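Home build: two arms, cubes into a basket, keeps catching the rim

Urkwood Makers > Robots and automation > Builds

totov_fan
Right, quick one before tea. Two arms on a white table, job is blue cube into the wicker basket. Left arm (the black one) does the picking. Been at it since March on and off. Over 200 tries logged now and the grip is fine, it's the drop that's rubbish. Wrist camera view:
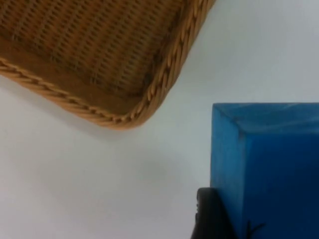
Fingers are set to 40 percent force, any more and the servo whines. Lift 100 mm, swing over, open. Half the time the cube clips the braid and rolls off. Tried going slower, no diffrence. Controller is an Ostora board, stock firmware.

plugsandsprings
Lift higher. That's it. 100 isn't enough with a basket that flares out like that

mudlark7
disagree, height's a red herring. I bet your basket position is out. Did you calibrate the side camera after moving the table?

totov_fan
Calibrated yes, twice. Not moved it since. Will try 150 but then the cable starts pulling on the shoulder, it's a thick one and doesn't like bending. Side view, black arm over the back left of the rim:

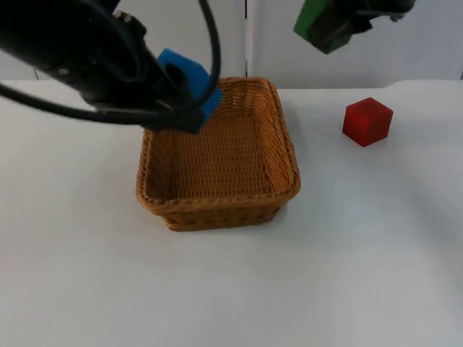 plugsandsprings says the target is too near the edge anyway, never mind the height. Aim for the middle of the floor and you've got room to be wrong.

mudlark7
ok that I'll give him. Still do the calibration again though

gridlock
What's the green gripper for? Seems a waste of an arm. I'd bin it and spend the 300 quid on a better servo for the black one

totov_fan
Green one's for the red cube, later. Not binning it!! Took me ages to wire up.

plugsandsprings
Leave the second arm alone, agree with OP. Moodley servos are overpriced imo

gridlock
they're not, mine's done two years no bother

totov_fan
Moved target to centre, leaving lift at 100 for now so I only change one thing. Will run another 40 tonight and post teh log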